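Call for participants: sock pairing and folding sessions at Lovita

We use cookies to remember your settings. By continuing you accept our cookie notice. Accept | Manage

Lovita is a small household goods workshop in Prinddale. We are looking for 84 people who do their own laundry at home and who would like to spend one morning or one evening with us, sorting and folding socks on a table. You do not need any experience. If you fold badly, you are also very welcome.

The work is done at an ordinary wooden table against a white wall. We leave household things standing at the back, such as paper towels in their wrapping, as it would be in many homes.
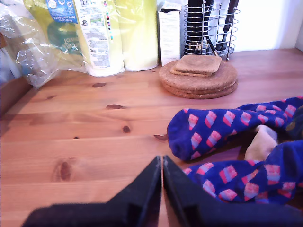
What you will do

You will receive a pile of clean socks from our collection. It has 842 socks at the moment, and most of them are dark. Navy with small patterns is the most difficult group, and we want to learn how people find the partner of such a sock. First you sort the pile in your own way, then you make the pairs, then you fold or roll them as you do at home. Please do not try to be quick.

Some people lay every sock flat before they begin. Others pull from the heap and roll the pair at once, with the toes sticking out at the side. Both ways are good for us, and we will not correct you. 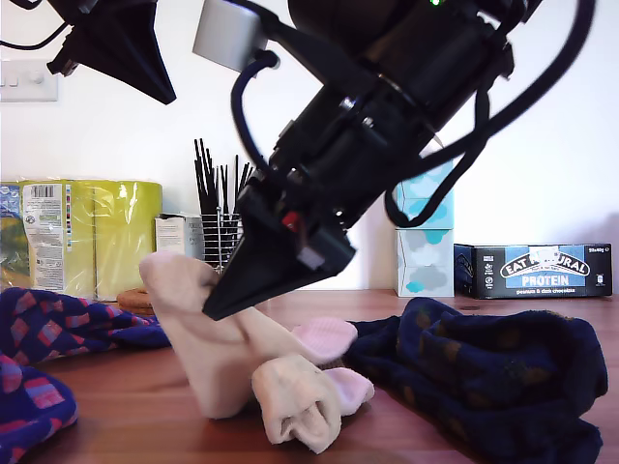
After the folding there is a short talk with Eamon Rafferty, who leads the study. He will ask which socks made you hesitate and what you do at home with the single ones. The whole visit takes two hours, with a pause for tea — please tell us before if you have a food allergy.

Who can take part

You should be 18 or older and live within 4 miles of Prinddale station. You should be able to sit or stand at a table for half an hour at a time. Left-handed people are especially wanted, we have too few of them until now. People who took part in the Skovlow towel study can apply again.

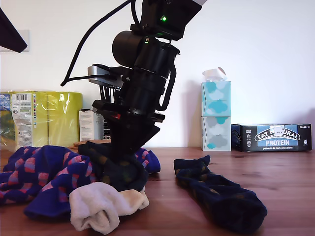
Patterned, dotted and white socks on the table.

What you receive

Each participant gets a voucher of 200 crowns for the Hladun store and the bus fare back. Sessions are in August, every Wednesday, at 9:30 in the morning or at 6 in the evening.

How to apply

Write to Eamon Rafferty at the Lovita front desk, or leave a note there with your name, your telephone number and the time you prefer. Please write also if you are left-handed. We answer everybody — also when the places are already full.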